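A Visit to the Upholstery Open Day in Midley

Posted Jul 5, 2022

My sofa is the reason I went. It is 17 years old, the cushions have become flat, and when I sit on the left side I can feel a wooden bar under me. For a long time I could not decide if I should repair it or buy another one. Then I saw a small poster in the library: Lustier, a company which makes sofas and armchairs, was opening its workshop in Midley to visitors, with free entry and coffee. I put my name on the list the same evening.

Getting there

From my town you take the regional train and then bus number 6, which leaves from behind the station and not from the front. I waited at the front first and missed one bus. The next one brought me almost to the gate. The building was a dairy before, and there are still white tiles on the walls of the entrance hall. At the desk they gave me a paper badge, a plan of the ground floor and a pair of ear plugs in a small bag.

We were divided into groups according to the color of the badge. Mine was green. Most people in my group were couples who wanted to buy something, but there were also two students of furniture design and one older man who had worked with leather all his life and asked the best questions.

The frame hall

The tour began with the wood. Lustier uses beech for the frames, and it must rest in the hall until it is dry enough. Our guide let us push on the corner of a finished frame and then on the corner of a cheap one they had bought for comparison. The cheap one moved under my hand. In the good one the corners are glued, have wooden pins inside, and get an extra block. She told us that if you want to test a sofa in a shop, you should lift one front leg a little from the floor. If the other front leg stays down for a long time, the frame is twisting.

After that we saw the springs. There are two kinds here, the snake-shaped ones and the classic ones tied by hand with string. The hand-tied seat takes one worker most of a morning. I tried both seats with my eyes closed and I must admit I could not say which one was which.

The fabric room

For me the most interesting part was the fabric. The rolls come mostly from a weaving mill called Zelenák, and they are kept standing in a room without windows, so the colors do not fade before they are even sold. We were allowed to touch everything, which made the children in the group very happy.

I have always thought that a gray sofa is simply gray. If you put your face near to the cloth, you see that a gray tweed is made from several threads, some light and some almost black, and your eye mixes them when you step back. The guide explained that such a mixed cloth hides dust and small marks much better than a plain one.

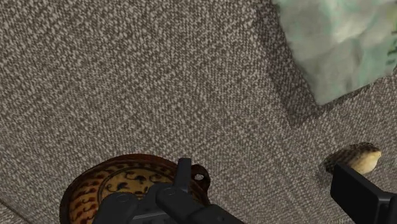 Gray, charcoal and off-white threads together in one upholstery cloth.

She also talked about the rub test. A machine rubs a piece of fabric again and again, and the result is written on the label as a number. For a family home she recommended to look for a high number, but she said the number is not everything. A cloth can survive the rubbing and still make little balls on the surface, or it can stretch and become loose at the front of the seat. The man who knew leather nodded at this.

I learned one more useful thing about direction. Some fabrics look darker from one side and lighter from the other, like velvet. If the worker turns one piece the wrong way, the customer sees it immediately when the sun comes in. At Lustier every cut piece gets a small chalk arrow on the back.

Cushions and filling

In the next room it was warm and quite loud, and I was glad about the ear plugs. The filling is foam in three layers, with a softer wrap around it. For people who do not want foam there is also a filling made of feathers, but then you must shake the cushions every day, and I know myself – I would do it for one week.

We could order a new filling for an old cushion, and the price was 89 dollars for one seat. You bring only the foam and the cover, and you get it back in ten working days. I wrote this down two times.

The showroom

The tour ended in the showroom, where the coffee was waiting together with a dry but friendly lemon cake. The finished models stand on low platforms, each one with its price and its fabric name. I sat for a long time on the model Stumix, a sofa with a tall back and wide cushions. It costs 1,699 dollars in the basic fabric. The seat is deep, so a short person like me needs a pillow behind the back, but the arms are at the right height for reading.

What I liked less was the light. It is strong and comes from above, and under it all the browns and grays look colder than they will look in your living room. Ask for a sample and take it home. They gave me two without any problem.

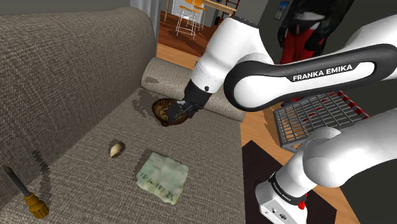 Practical information

The workshop opens again to visitors in September, and the list for that visit is kept at the front desk. Entry is free. Wear closed shoes, as there can be staples on the floor in the frame hall. Small children may come, but they must hold somebody's hand near the cutting table. The toilets are on the ground floor, and the whole route is without stairs.

The bus back to the station goes once an hour, so look at the timetable before you sit down with your coffee. I did not, and I had time for a second piece of cake.

About my own sofa: I measured the cushions the same evening. The frame passed the test with the leg, so I will keep it and order the new filling, and maybe in the spring I will change the cover too. The two samples are lying on the armrest now. I am more for the darker one.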